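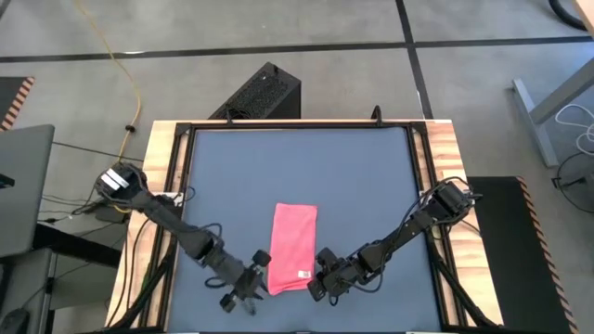
Unit 4: Comparing grippers on soft goods

Cloth is the best teacher we have in this course. A wooden block forgives nearly everything: come in a little high, a little crooked, and the fingers still close on something solid. A towel folds away from you, slides, bunches up, and then drops out of the grip halfway through the lift. You will learn more about your fingers from one stubborn towel than from a whole afternoon of blocks (I really do mean this, and I look forward to this unit all year).

What you are comparing

Each bench runs the same two-arm task with two sets of fingers. The Skorivum pads are round and a bit soft. The Matubbar fingers are flat and stiff, with a thin front edge. Keep the arms, the controller and the camera position the same for both sets. If you change the camera halfway through, start over.

The task

Start with the towel folded in a tall rectangle on the mat, short side toward you. Both arms take hold near the lower corners, lift together, and fold the bottom edge up to meet the top. Release, back off, and return to the start pose. Call a run good when the edges meet within 2 cm.

Things to watch for

Approach angle. Round pads like to come in tilted, with one finger low against the mat. Stiff fingers want to slide in almost flat. Try both angles with both sets before you settle on one.

Finger opening. Wider is not always safer! A wide opening sweeps up extra cloth, and now you are holding four layers when you wanted two.

Seams and labels. A stitched label makes a corner thicker and gives the fingers something to catch on. Do some runs with the label at a grip point and some with it turned to the far side, and log them separately. Last March one bench had a lovely result that was really a result about the label.

Cables. Move each arm by hand through its full reach before you power up, and look for cables pulling tight at the elbow.

Logging

The Gendier controller saves joint positions and motor current for every run. Plot the current for both hands on one chart — the moment the cloth slips usually shows up as a small dip, and it is great fun to find. Files go in the Prorinberg folder under your bench name. Please write down failed runs too, with a few words on how they failed.

Plots and notes are due Friday before lab. Bring your worst run along with your best one.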